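My Month Without a Car

I sold my car in July, mostly out of spite. The repair quote was $999, and I'd already paid for brakes in the spring. So I bought a 30-day bus pass and figured I'd last a week.

The 148 goes from Olell to Gutus, and I love it now! I read, I doze, I look into other people's yards (great tomatoes this year).
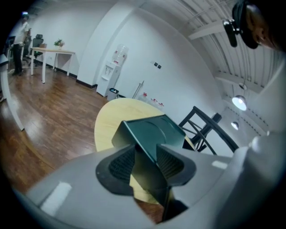 Getting to work takes longer, sure, and Sundays are rough. But I've finished 3 library books, and I haven't yelled at a single windshield. I renewed the pass last night.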